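カテゴリ:暮らしの講座 > 配布資料 > テーブルと収納
読了時間:4分

第2回 黒い布の上で考える、食卓の「置き場所」

前回の宿題、やってきましたか? 自分の家のテーブルに今のっているものを全部書き出す、というやつです。私もやりました。輪ゴムと期限切れのクーポンが出てきて、ちょっと落ち込みました……。

今日は布の話から入ります。うちの教室では黒いクロスをよく使います。黒は食器がきれいに見えるし、銀色のものなんて本当に映えるんですよ! ただ、細かい点々や糸くずみたいなものも全部見えてしまう。近くに寄るとこんな感じです。
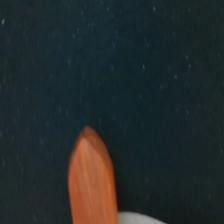

図1 暗い色の面に散る、明るい小さな点

私は以前、Bollilariの無地クロスを使っていて、毎朝コロコロをかけるのが日課でした。面倒な人は、最初から杢っぽい生地を選ぶといいと思います。少しくらいのほこりなら目立ちません。

さて、布を敷いたら次は「場所を決める」です。いきなり物を並べないで、まず一人分の席を作ってください。ランチョンマットを一枚敷いて、お皿をのせる。これで「食べる場所」が決まります。残ったところが「置いておく場所」。順番が逆になると、調味料や缶詰のすきまでごはんを食べることになります(一人暮らしのころの私です)。

今回の配置では、左が席、右が食品の回転台です。台は二段で、上の段にレーズンの赤い箱や缶がのっています。箱ものは立てて、名前がこちらを向くように。寝かせると場所をとるし、何の箱だったか忘れます。
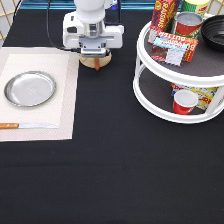

でも回転台って、回すと奥のものが倒れませんか、という声が前の期の受講生からありました。倒れます! 背の高いものを外側に置いて勢いよく回すと、わりと簡単に倒れます。対策としては、重い缶を先に置いて、軽い箱をその隣に寄せること。棚板に滑りにくいシートを敷くのも効きます。私はZirkitzの台で一度、粉チーズを盛大にぶちまけました。

次に包丁。マットの手前側に、刃先を右にして横向きに置いてあります。柄はオレンジ色の木で、黒い布の近くだとすぐ目に入るのがいいところ。ただし、食卓に包丁を出しっぱなしにするのはおすすめしません。切る作業が終わったら台所へ戻す、までを一つの動作だと思ってください。お子さんのいるお宅は特に。

それから、丸い木のコースター。こういう小さいものは、つい「とりあえず」で真ん中に残りますよね。私は席と回転台の間をコースターの定位置にしています。お茶を飲むときに手が届くし、マットの上も狭くならない。 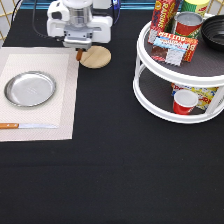

うちはテーブルが小さいので真ん中を空ける余裕がないです、と感想用紙に書いてくださった方へ。その場合は回転台をあきらめて、食品を棚に移してみてください。幅94センチのテーブルなら、二人分の席を作ると横に台を置くのはかなりきついです。Vortonの細長いトレーに缶だけ並べる手もあります。

次回までの課題
・テーブルの上を「食べる場所」と「置いておく場所」に分けて、簡単な図にする
・箱や缶の向きをそろえて、一週間そのまま使ってみる
・途中で動かしたものがあれば、何をどこへ動かしたかメモする

図は手書きでかまいません。定規もいりません。教室の後ろの箱に入れておいてください。

最終更新日:2019年8月9日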